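Six games without a win, and then Saturday

Mon 13 January

I wasn't going to write anything until the end of the month, but Saturday's result changed my mind. Redudcombe beat Skaltus 2-0 at home, and it was the first time since the fall that I walked back to the car without complaining to anyone.

The change was in midfield. For most of the season we have played with one holding player and asked the two ahead of him to do everything else. Against Skaltus we had a flat four across the middle, and the fullbacks stayed home. It was not pretty. The first half hour was mostly throw-ins. But Skaltus like to play through the center, and there was no room for them there, so they went long and our center backs headed it away all afternoon.

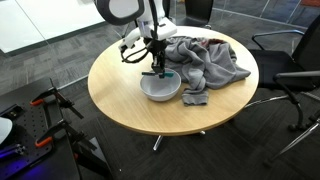
The first goal came from a corner, the way most of our goals do. It was a low ball to the near post, a flick, and a tap-in from a yard out. I tried to explain the move at home that night with things off the table. A white bowl was the goalkeeper and a teal utensil was the near-post runner, and even laid out like that it was hard to say who was supposed to be marking him. Skaltus had a man on the line and he never moved. I watched the clip again on Sunday and he is looking at the referee when the ball comes in.

The second was a breakaway with 4 minutes left, when they had pushed everyone up. I had already started looking at the clock. It was a good finish, low and across the keeper.

I don't want to read too much into one game. Skaltus were missing their regular striker and the wind was bad for both sides. Our passing is still poor, and we gave the ball away in our own half more often than I would like against a better team. 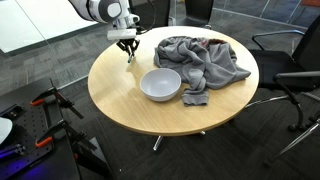

A better team is what we get next. Clula away is the hardest trip of the season, and they haven't lost on their own field since June. The club is running a bus and about 300 of us usually travel for that one. I would keep the same lineup. My guess is the manager will go back to three in the middle -- he has done it before every big away game -- and we will be chasing the ball by halftime.

After that it's Nambiar at home, and that is the one that matters. They are two points below us with a game in hand. Win that and we can probably stop looking at the bottom of the standings for a few weeks. A draw at Clula and a win over Nambiar would suit me fine.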